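Keeping a fruit basket fresh and clean
Posted in October by the Plerkside Kitchen Notebook

I have had a wicker basket on my kitchen table for as long as I've had a kitchen table, and I'm ashamed to say that for most of those years I simply piled things in it and hoped for the best. Apples on top of pears, pears on top of a lemon I'd forgotten buying, and then one day that sweet, boozy smell and a sticky patch underneath! So these are the habits I've settled into, in case they are any use to you.

Choose a shallow one

Deep baskets look generous in the shop, but whatever goes in first is never seen again. A low one with sides that lean outwards lets you spot everything at a glance, and your hand goes in easily. I found one of mine on the market at Treline for 22 pounds, which felt a lot at the time, but a good thick rim is worth paying for - it's the part you grab, and the first to unravel on a cheap one.

Let it run down before you fill it up

I try to get down to the last piece or two before shopping again. It's much kinder to the fruit, and you can get a cloth round the inside without having to find somewhere to put nine oranges.

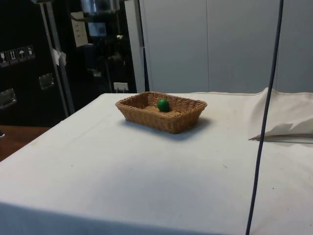 Giving it a proper clean

Take it outside, turn it over and tap the base firmly, then go along the weave with a dry pastry brush (an old toothbrush does nicely for the corners). Wipe it with a cloth wrung out in warm water and a drop of washing-up liquid, go over it again with plain water, and leave it somewhere airy for 2 hours or until it feels dry all through. Please don't put it on a radiator - I did, and it creaked like a ship ever after.

Looking after the tablecloth

Wicker can be scratchy underneath, so lift the basket when you move it and never drag it, especially over a pale cloth. If fruit juice does get through, rinse the spot in cold water straight away and wash as usual.

We use cookies to remember your preferences. Sign up for our newsletter and get new tips by email every Tuesday.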